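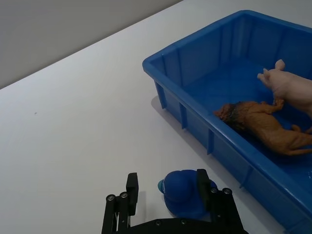
Veikko Lahtinen says the animals are his favorite part of the job, and that he still has trouble putting a good one back in its bin without looking it over first. He told us to put that in the ad, so we have.

Toy Sorter and Packer (part-time)
Koivisto Toy Library, Hirport
Start: February 2021

We lend toys! Families and daycares borrow from us the way you'd borrow books, and when the toys come home they need to be checked, cleaned, sorted and packed for the next kid. We have more than 1000 toys on the shelves and we're looking for 2 people who would enjoy looking after them.

Most of what we handle is small stuff. Plastic animals, wooden trains, tea sets, stacking cups, puzzles with big knobs, puzzles with tiny knobs, doctor kits that always seem to come home short a bandage. Everything has a bin and every bin has a card that says what belongs in it. You'll get to know those cards very well. After a few weeks you'll spot a goat in the dinosaur bin from across the room, and it's surprisingly satisfying.

What you'd be doing

Unpacking returned bins and checking the contents against the card
Washing and drying toys (we use mild soap, warm water and a lot of towels)
Looking for cracks, sharp edges, loose wheels and chewed corners, and setting those pieces aside
Hunting down missing pieces, and writing a friendly note to the family if something is still out
Packing bins for pickup and for the Zedwood daycare run
Putting together new theme sets from donations: farm, zoo, ocean, kitchen, whatever comes through the door

The theme sets are a real chance to use your imagination. We don't have strict rules about them. If you think lions and pigs should live together, make the case and we'll print the card. One of our most borrowed sets is called Everybody Goes to the Beach and it includes a moose.

Who we'd love to hear from

People who like putting things where they go. People with patience for small parts. You don't need experience with toys, kids or libraries, and we'll train you on everything, including Ovent, the checkout program we use (it's older than some of our borrowers' parents would like, but it works fine once you learn where the buttons are).

You should be comfortable standing or sitting at a table for a good part of a shift and lifting a full bin, which can weigh up to 30 pounds when it's blocks. We have carts, and we're happy to talk about adjusting the work if lifting is a problem. Clear handwriting is a plus because the notes to families are done by hand. Finnish is handy with a few of our borrowers but you don't need it.

We're a smoke-free workplace, and there is a lot of talking. If you'd like quiet, ask for the early shift, when it's mostly just the radio and the dishwasher.

Hours and pay

Each position has 3 shifts a week, four hours each, mornings or afternoons. Pay is hourly and depends on experience, and we'll tell you the exact rate on the first phone call so you can decide before you take the trouble to come in. You get paid training, free parking behind the building and borrowing privileges from your first shift, with no limit on how many bins you take home (please do bring them back).

The positions run through June to begin with. We expect to keep going after that and would like to keep the same people, but the budget for the second half of the year hasn't been settled and we'd like you to know that going in.

How to apply

Send us a short email or drop a letter in the return slot by the front door. A resume is fine but a few paragraphs are just as good. Tell us which shifts you could work, when you could start, and what toy you'd have checked out over and over as a kid. We read every one of those answers out loud in the break room, so if you'd like yours kept private, say so!

Applications go to Veikko at the front desk. He'll call you back to set up a visit, and you're welcome to bring questions. Wear shoes you can stand in.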